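How Does a Cruise Ship Park?

A big cruise ship can't stop quickly, so the captain slows down long before reaching port. At Kirka, a local expert called a pilot climbs aboard from a small boat. The pilot knows where the water is shallow. 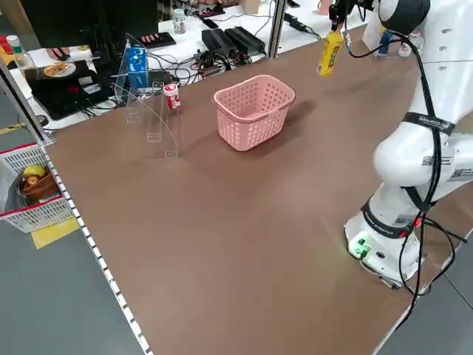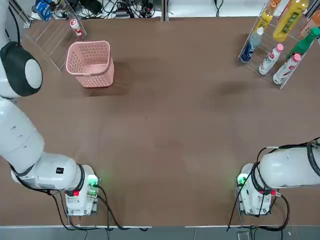
Next, the crew throws thin lines to workers on the dock. Each thin line is tied to a thick rope, which the workers pull in and loop over a metal post.

The harbor at Fledeo is too shallow for a ship 291 meters long. It drops anchor, and small boats called tenders carry people to shore.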